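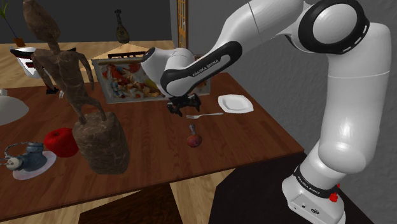
Chapter 5: Setting the Table

By now your club has a simulated arm that moves without knocking over the furniture. Enjoy the feeling. In this chapter the Dusik project asks for something harder - picking up one small object near a plate and a fork, and leaving both of them alone.

Our first class at Cesov spent most of October on this. The plate suffered. 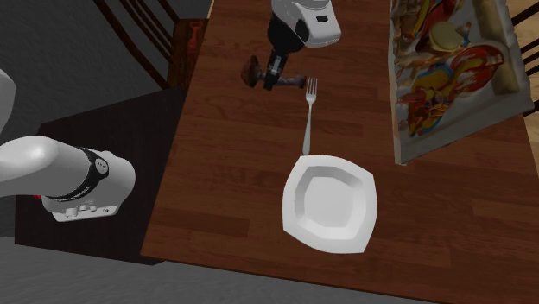

Start with the grip. A thin handle gives the fingers very little to hold, and teams that rush this step end up rewriting it in Section 3, usually the night before the demo.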